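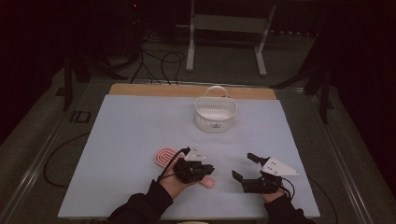
April 3, 2020

OK so I finally did the cleaning stuff. You know, the cupboard under the sink, the one I've been complaining about since September? I was stuck at home on a Friday with a cup of coffee and zero plans, so I pulled every last thing out onto the kitchen floor and stood there wondering how two people end up with that many sponges.

The big change is that the brushes now live in a basket. A white plastic one with little holes all over the sides and a handle that arches over the top, so I can grab the whole thing and carry it to the bathroom and back (before this I was making four trips and always forgetting the spray). I love the holes! My old caddy was solid plastic and there was a puddle in the bottom of it at all times. I don't want to talk about the puddle.

My favorite thing that goes in it is the pink scrubbing brush. It's an oval one with a handle, pink with white curved grooves, and yes, I know it's a brush, but it makes me happy to look at. Cengiz says I only clean the tub so I can use it. He may be right. I do the tub first, then the tile behind the faucet, then I rinse it really well under hot water and give it a good shake before it goes back. Bristles down, please. I used to stand mine on the end of the handle and the water ran right into the head and sat there, yuck.

What else goes in: the Cluvent spray (lemon, the unscented one smells weirdly like wet cardboard to me), a couple of microfiber cloths, an old toothbrush for the grout and a pair of rubber gloves. That's it. I was going to squeeze in the window squeegee too, but it tips the whole thing over sideways, so it's back on its hook behind the door.

The rest of the cupboard took me 60 minutes, and most of that was scrubbing a sticky ring off the bottom shelf where a bottle of dish soap had leaked. Baking soda, warm water, let it sit while you drink the rest of your coffee. I put down some leftover shelf liner from when we did the pantry, and it almost fits. There's a gap at the back by the pipe that I'm pretending not to see.

Brittany Hawthorne asked in the comments last time if I keep separate brushes for the kitchen and the bathroom. Yes!! Please do. The pink one is bathroom only and the dish brush stays by the kitchen sink in its own cup. If you have two that look alike, tie a bit of string on one of the handles.

Next up is the hall closet, which currently has a vacuum, a broken umbrella and every tote bag I have ever been given. I opened the door this afternoon and closed it again. Maybe Sunday.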